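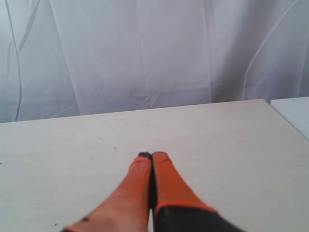 Voter Contact Project: Where We Are at the Halfway Mark

Hi Rakiya,

You asked for something shorter than last time and less like a spreadsheet, so I'm writing this one the way I'd tell it to you over the phone. The numbers you need for the Sodent Fund board are all in here, just not in a table. Halima has the table if anybody wants it.

Doors and phones

We've finished 4 of the precincts on the list and we're partway into the fifth, the long skinny one that runs along Garaletti Road. Since the last report we've had 571 real conversations at the door, meaning a person opened up and talked to us long enough to answer at least the first question (do you know there's a county commission election this year?). Flyers left on a knob don't count, and neither do the people who wave at us through the window, bless them.

Phones are slower. I'm going to be straight with you, the call list we bought is not good. A lot of the numbers belong to someone else now, and Ebere spent two whole evenings talking to very nice people who moved out of the county years ago. She's cleaning it up against the voter file as she goes. I'd like to stop paying for the list at the end of January and put that money into printing, if you're okay with it. Let me know before then and I'll send the paperwork.

Registration

We turned in 168 new registration forms to the clerk's office. A few came back for missing signatures and we've gone back to those folks in person – two fixed it on the spot, and one is apparently never home before 9 p.m. The best place for registrations by a mile has been the parking lot outside the Ovora grocery, and the manager there has been great about letting us set up by the carts. The worst was the community college, where I was sure we'd clean up. Almost everyone we talked to was already registered! Good news for the county, bad news for my plan.

The candidate forum

This is the part I'm most excited about. Three of the five people running for the two open commission seats have said yes in writing. One is a maybe, and one hasn't returned my calls, emails, or the note I left with his sister-in-law. As a nonpartisan group we have to offer everyone the same terms, so I've sent him the same letter with the same deadline and saved a copy. Our lawyer looked over the invitation and had us take out one sentence about the landfill contract that she thought leaned a little.

Kimie Oshima is going to moderate. She covered the commission for years before she retired and she knows where all the old zoning fights are buried. Questions will come from the door conversations, which I think is the nicest thing about the whole setup. So far people mostly want to talk about road repair, the landfill, and why commission meetings are held at two in the afternoon. We're holding it on a Thursday evening at the Sani Hall and the room seats 100. If the RSVPs go past that we'll need to rent the overflow room too, and that isn't in the budget you approved. I'll know more in a couple of weeks.

Money

We're under on mileage and over on printing. The Spanish flyers had to be redone after the polling place on the east side got moved, and we ate the cost of the first batch. Ayodele went through the receipts with me and we can cover it out of the mileage line without asking you for anything. The stipend line is right on track.

What's not going well

Weekday canvassing is thin. Saturdays we have plenty of people, sometimes more than we have clipboards, and then on a Tuesday it's me and Ebere and whoever Ebere can talk into it. I've asked the retirees' group for help and they're thinking it over. I also haven't started the absentee ballot sheet I promised you. The state changed the form again and I'm waiting on the final version before I write a word of it.

Next up

Finish Garaletti Road, lock down the forum lineup, get the absentee sheet drafted and over to Halima for a fact check, then start reminder calls with the cleaned-up list. I still need your okay on dropping the call vendor – sorry to nag, but their renewal notice already showed up.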